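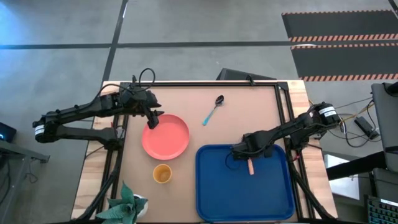 Lunch club news: what we changed and what we didn't

July 2018

The Nonddale lunch club has been running in the old reading room for 13 years, and until this spring we had never written down how the washing-up was meant to work. People learned it from whoever stood next to them at the sink. That was fine with one sitting. We went to two sittings in March, and plates from the first were still in the rack when soup was going out for the second.

The new arrangement is short. Scraps go in the bucket by the hatch, cutlery goes in the soaking tub, and plates and cups come back to the kitchen by the tray. Please don't stack cups inside each other. They stick, and we lost 8 that way before Easter.

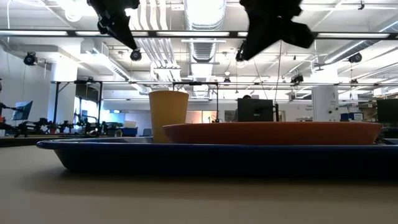 Elżbieta Szczepańska
Kitchen rota, Nonddale Lunch Club

I took over the rota from Bernd Ehlers, who still does the bread order and can be found at the Kornevell bakery counter most mornings if you need to change your numbers. Bernd kept everything in a green notebook. I have copied it on to the sheet inside the pantry door, so please write swaps there and not on the back of the menu.

On crockery, we asked members whether they wanted to go back to white china. We had 186 replies, which is more than we get for the Christmas meal. Most people liked the coloured plates and cups and found them easier to see on the table. A few said the plates were too shallow for stew, and I agree with them. We will buy deep bowls in the autumn if the jumble sale goes well. 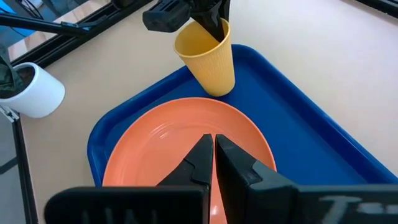 Trays are the other thing people wrote about. Several of you find a full one too heavy to carry down the step, and Radek Zelenák has offered to look at a small ramp. Until then, carry less and go twice. Leave trays flat on the side when you have finished with them, as standing them on end behind the tap has already chipped two tiles.

The jumble sale raised £363 last time. Vilém Hudec is collecting books and jigsaws for the next one and has space in his garage, but no clothes this year, please.

Aroha Tautahi is away for the whole of next month, so the pudding list has a gap. Names on the pantry door.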